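Stornach House Newsletter
Workroom notes, 3/2/24

The workroom on the second floor is open again after the winter clear-out. The shelves along the back wall have been taken down and wiped, the two long benches have swapped places, and the sink has a new tap. Anyone who had a drawer before the clear-out still has one, though the numbers have changed. The new list is taped inside the door.

Most of the work was sorting. We had 574 items on the old inventory sheet, and a good part of them had not been signed out in years. Samina Mohmand went through the sheet line by line and Usman Magsi pulled everything that was broken, missing a part, or a duplicate of something better. What could be repaired went to the bench by the window. The rest went to Savasis for scrap, and the $500 they paid went into the supplies fund.
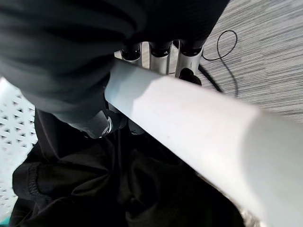

Small parts are now kept in the shallow trays under the left bench. Screws and bolts are sorted by length first and then by thread. Please do not tip leftover screws back into the first tray with room in it. If you don't know where something goes, leave it in the gray tub marked UNSORTED and Samina will deal with it at the end of the week.

Hand tools are back on the pegboard. Each hook has an outline painted behind it, so a missing tool will show. The good calipers are not on the board. They are in the locked cabinet with the torque wrench, and Razia Gondal has the key. Sign the book when you borrow either one.

A few things are still to be done. The extension cords need to be tested and tagged, and until that happens only the orange ones should be used. The vise on the far bench has a loose jaw. The label maker ran out of tape halfway through the top row of drawers, so those labels are handwritten for now.

We are short of the following: rags, medium nitrile gloves, masking tape, and a dustpan that has not been stepped on. Clean cotton T-shirts make fine rags if you have any to spare. Drop them in the box outside the workroom. No towels, please, as they shed lint on everything.

Food and drinks stay in the hallway. The bench tops were sanded and oiled as part of the clear-out and they already have one coffee ring.

Evening hours stay the same until June. To get your door code switched on for evenings, see Sadia Awan at the front desk or call extension 1773.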